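Ticket 3304
Product: Mazurek ceiling track with Vokisley sheer panels
Status: Open, waiting on customer
Opened by: Zdeňka Šimek
Date opened: 14 January 2025

Hi! I have your Mazurek track up across the big window in our place, with the Vokisley sheers on it, and I can't get the panels to behave. They went up fine (my brother-in-law did the drilling, I did the pointing) and for the first couple of days I was thrilled with them. Then they started catching. I pull the curtain from the window side toward the wall, it slides nicely, and then it stops dead in the same spot every time. If I yank, it jumps past with a click and the next panel comes along with it whether I want it to or not.

I've read the help page twice and done the reset thing with the end stop. Adding what I've tried so far so you don't have to send me the standard list again.

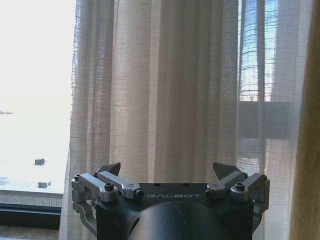 CATEGORY: Window coverings > Track and gliders > Sticking or uneven travel

What I've tried, in order:

Took the end stop off and put it back with the flat side facing in. No change.

Wiped the inside of the track with a dry cloth. Got a surprising amount of drilling dust out of it, and it got quieter for one evening, then went right back to catching.

Sprayed silicone on a rag and ran that through. Better on the left half, same on the right. I did NOT spray straight into the track, I saw the warning about the fabric.

Counted the gliders, as your page says to. The leaflet says 7 per panel and one of mine has only 5 in it. I looked in the box, under the couch and in the vacuum bag (yes, really) and the other two aren't anywhere. Could that be the whole problem? The top edge sags where they're missing and I'm wondering if the fabric is getting pulled up into the slot.

Swapped that panel with its neighbor. The catching stayed where it was, so now I'm leaning toward the track joint. Ugh.

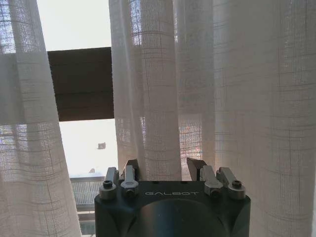

Sheer panels, off-white, small check in the weave

You asked in the auto-reply whether the fabric is one of the heavier ones. It's the thin see-through linen kind, so I can't imagine weight is the issue. I haven't washed them or hemmed them or hung anything off them.

Reply from Farkska Support
Thanks for all the detail, Zdeňka. Please check two things. First, is there a visible step where the two track sections meet? Run a fingernail across it. Second, does the window get direct sun, and can it be opened with the curtains drawn?

Reply from Zdeňka Šimek
OK so, fingernail test: yes! There's a tiny lip, and it's right where everything stops. I loosened the joint screw a half turn and pushed the sections together by hand, and it went over smoothly maybe three times and then started catching again. I think the connector inside is a bit short, or it's in crooked.

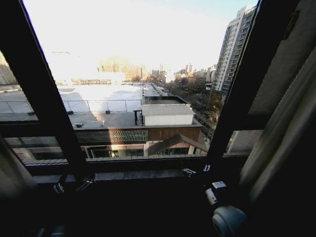

Window with the city side in view

We get plenty of sun through there. The track is the 600 one from the Enden range, if that matters for the connector.

Could you send me a new connector and two gliders? I'd rather not take the whole thing down, the plaster up there is crumbly and I'd like to touch it as little as possible. If the track has to come off to swap the connector, please tell me before you ship anything and I'll work out a day with my brother-in-law.

Reply from Farkska Support
The connector can be changed with the track in place. Slide all gliders to one side, loosen both joint screws and ease the shorter section out by a finger's width. We can send the connector and two gliders together. Please confirm your track color, white or gray.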